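February 25, 2025

Woke at six to check on the overnight run, which is the sort of thing people with newborns do, except that mine is a table with a robot arm that doesn't exist. The run had stopped at 3463 episodes. I had asked for more than that. The log said the last one ended normally and then the log said nothing else, like a guest who leaves a party by the back door.

Coffee. Restarted it. Went back to see what it had been doing all night.

The job for Isier, in case I read this in ten years and have forgotten what I did with my forties, is to make examples. A person or a script moves the arm, the arm does something to an object, and we save all of it: the pictures from the wrist, the joint angles, whether the fingers were open or shut, and a line of plain text saying what was meant to happen. Then the learning system reads the pile and tries to work out what we wanted. I sympathize with it more every month.

This week the pile comes from Clirner, our simulated kitchen-table world. Clirner has one table that I know far too well. I could pick its grain out of a lineup. My own kitchen table I could not describe to the police.

Obinna Edet and I spent most of the morning arguing about starts. He wants the arm to begin each episode from a different pose. I want that too, in principle, the way I want to eat more beans. The trouble is that when you let the starting pose wander, a good number of episodes open with the wrist view full of tabletop and nothing to reach for. His position is that a real arm will find itself looking at nothing all the time, and had better learn to turn and look elsewhere. My position is that I am the one who has to write the text line for those.

We pulled up a first view and left it on the big monitor through the whole argument.

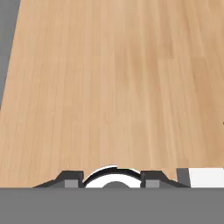
3 min read

It's a very handsome stretch of wood, I'll give the renderer that. Goes off into the distance like a highway in Kansas. There's the gripper along the bottom, blocking the nearest part of the table as usual, and a tiny dark speck over by the right edge. Obinna said the speck was an object and therefore the view contained information. I said it was a few pixels of something and could as easily be a mark on the table. He zoomed in. It became a larger dark speck. We both felt this proved our point.

What we agreed, after he ate half my sandwich, was this. Keep the empty starts but cap them at 12 in every batch of 400. Tag them by script, so that I don't have to sit there deciding what counts as empty. If the target never enters the wrist view at any point in the episode, throw the whole thing out, because then we are teaching the system to wander around a table, and it will do that well enough without lessons.

I wrote the tagging script after lunch. It called almost everything empty. Found the mistake at three: I was checking the first frame of the wrong view, so it had been solemnly judging the side camera all that time. Fixed it, ran it over last night's pile again, and the new tags looked sane on the few I opened. Will open more tomorrow. Must not trust a script I wrote while sulking.

Also had to redo the text lines for Pumphrey, which is our name for the set where objects get put into other objects. Somebody (me, in the fall) used "put in," "place in," "place inside" and, in one stretch, "pop in." Obinna thinks variety is healthy and that people do say pop in. I told him I have never once said it. He searched our chat history and read me 2 of them aloud. So the pop ins stay.

Plalholm called late in the day. They are the ones who get the finished pile, and they would like it in March, and they would like to know if it could also include drawers. I said I'd look into drawers. There is no drawer in Clirner. There is a table. I suppose someone could build a drawer under the table, and I suppose I know who.

Left the run going again at half past six with the new cap in place. Told myself I wouldn't check it from home, then checked it from the parking lot, and again from the couch. It was still running both times. The latest first view had a mug square in the middle, which I took personally, having spent the whole day on the ones that don't.

Tomorrow: look at more tags, write to Plalholm about drawers, buy my own second sandwich.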